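November, a little after 6 a.m.

Up early again and reading the water letter for the third time. Dindale wants us to believe the new softening plant will "transform daily life" in the valley. I have lived here long enough to remember when the Renwood pipeline was going to do that, and what I got from the Renwood pipeline was a torn-up street for most of a summer and the same kettle full of white crust.

The letter says hardness will drop from 256 to something "comfortable." It doesn't say what comfortable is. It doesn't say 256 of what either, though I suppose milligrams. I looked through both sides and the folded insert with the smiling glass of water on it. No number. If I sold somebody a coat and told them the price would become comfortable, they'd walk out of the store.

Meanwhile the Vovel people have been up and down the road with their clipboards, selling a box that goes under the stairs. $2,656 installed, salt not included. The young man was polite and had a test kit, and he put drops in a tube of my tap water and it went a color, and he looked sorry for me. I asked him what color it would go if he did the same thing with water from his own office. He said he'd have to get back to me. He left a brochure that claims I'd save 33 percent on soap. I buy one bottle of dish soap every couple of months. It would take me until the next century to get my money back, and by then I won't be washing much.

What bothers me is that both of them can't be right. If the plant is going to fix it, why buy the box? And if the box is worth having, what's the plant for? I put this to the woman at the Dindale counter and she gave me another copy of the letter.

I did try one thing myself. The hardware store in Hong had citric acid in a tub for a few dollars, so I did the kettle with that last night and left it for 20 minutes. It came up clean. I'm suspicious of that too, frankly, but I can't argue with the bottom of a kettle.

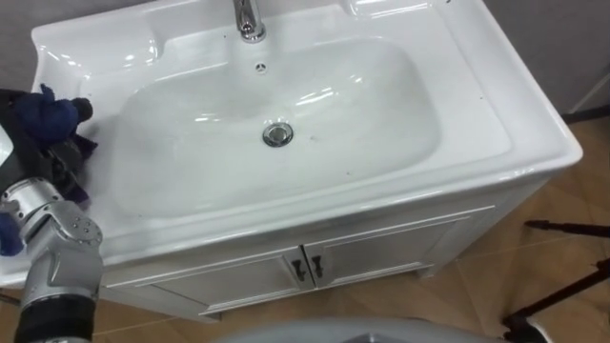
My other complaint about the letter is the part on "visible scale damage to fixtures," which they illustrate with a faucet so crusted it looks dug out of a shipwreck. I'd like to know whose that is. Mine has had the same water all these years, and the chrome on it still shines back at the light, and so does the rim of the drain plug. There are a few little dark specks in the bottom of the bowl, but a rag will see to those and I don't need a treatment plant for it. I may send Dindale the picture and ask if they want it for the next mailing.

They're holding an open evening at the school. I'll go and sit at the back. I want the after number, in writing, and I want to know what happens to the bill, which the letter mentions exactly once, in the smallest print they had.

Kettle's boiling. Coffee tastes the same as yesterday.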